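# Trurnen pendant lamp, black

For high rooms, stair landings and open-plan floors. Item 1557.
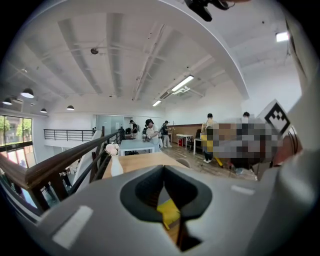
**Can I hang several lamps on one ceiling at different distances?**
Each lamp has its own cable and its own ceiling cup, so you can place them freely. Please keep one switch for every group of 5 lamps or fewer.

## About the lamp

The Trurnen is a simple black pendant which gives its light downward. We made it for places where the ceiling is far above the head and normal lamps look lost. Many customers mix it with fluorescent or panel lights that are already installed - the pendants go over the seating or along the windows, and the old fixtures stay over the walking area.

Near a railing or an upper landing, please measure the cable length from both floors. A lamp that looks right from downstairs can be exactly at eye height upstairs. Sofia Morais from our planning desk can check your drawing before you order.

## What is in the box

- lamp shade, black outside, white inside
- 3 meters of black textile cable
- ceiling cup with screws
- paper template for the drill holes

The bulb is sold separately. The matching frosted bulb is item 1265.

## Care

Switch off the power and let the lamp cool. Wipe with a soft dry cloth. Do not use glass cleaner on the black surface, it leaves gray spots.

## Ordering

Longer cable is possible on request, but it can not be returned after cutting. Orders with special cable that arrive in December are sent in the new year. For spare parts write to Colin Pearce at Zokia and mention the item number.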